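Londesance marker drift fault

The Londesance marker drift fault was a tracking failure in the Gill, a hand-held gripper made by Novberg and used to record human hand motion for training robot arms. Recordings affected by the fault placed the gripper several inches from its true position, and the error grew over the length of a session. The fault is named after the Londesance office, where it was first traced. It led to the withdrawal of 370 recordings and to a near miss with a robot arm at Wumier, a customer that had trained a controller on the data.

Background

The Gill is held by a grip below the jaw and used in pairs, one in each hand. Each unit carries square black-and-white markers, which let an outside camera work out where the tool is and which way it faces. A second estimate comes from a camera and motion sensor in the tool itself. The recording software combines the two and gives more weight to the markers whenever at least one is in clear view.

Operators at Londesance worked in an ordinary office, recording short tasks at and near the desks. Sessions usually had two people on the floor at once, each with their own equipment.
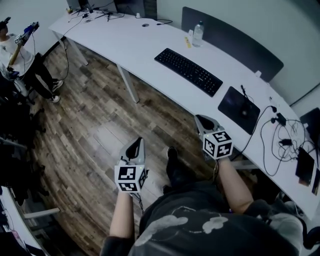 Marker numbers are supposed to be unique within a room. The software of the time did not check this. It accepted any marker with a valid number and assigned it to the unit registered under that number.

The Wumier incident

In September, a robot arm at Wumier's test bench was running a controller trained partly on Londesance recordings. On a reach toward a tray it overshot by about 5 inches and struck the bench guard. Ebuka Ugwu, the technician on duty, pressed the emergency stop. He was outside the guard and was not hurt. The arm's wrist joint was replaced.

Wumier first treated the event as a calibration error in the arm. Two further overshoots at reduced speed, both in the same direction, ruled that out, and the company asked Novberg to review the training data.

Investigation

The review was led by Isabelle Després of Novberg, with Béla Mészáros handling playback of the recordings. Mészáros found that the position error appeared only in sessions where two operators had been in the same room. It began when one operator's marker came into view of the other's camera, and it did not clear when that marker left view.

Two causes were identified. A batch of replacement markers had been printed with numbers already in use, so that four pairs of units shared a number. Separately, the software carried a wrong match forward as a correction to the motion sensor, and each new wrong match added to it. Either cause alone would have produced a brief jump, which the existing quality filter would have removed. Together they produced a slow drift that passed the filter.

Chiamaka Amadi reproduced the fault at Londesance over 12 sessions, with a second operator standing a few steps away.
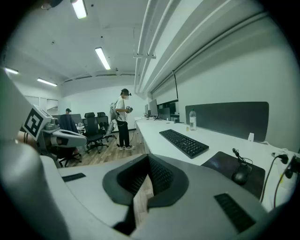

Corrective action

Novberg withdrew the affected recordings and reprinted the duplicated markers. The software now refuses to start a session if two registered units share a marker number, and it discards any marker match that disagrees sharply with the motion sensor. Operators are required to touch both grippers to a fixed point at the start and end of each session, and a recording is rejected if the two readings do not agree.

Wumier retrained its controller without the withdrawn data. Barrett Schumacher, who ran the test bench, also added a limit on reach distance that works independently of the controller.

See also

Fiducial marker
Sensor fusion
Emergency stop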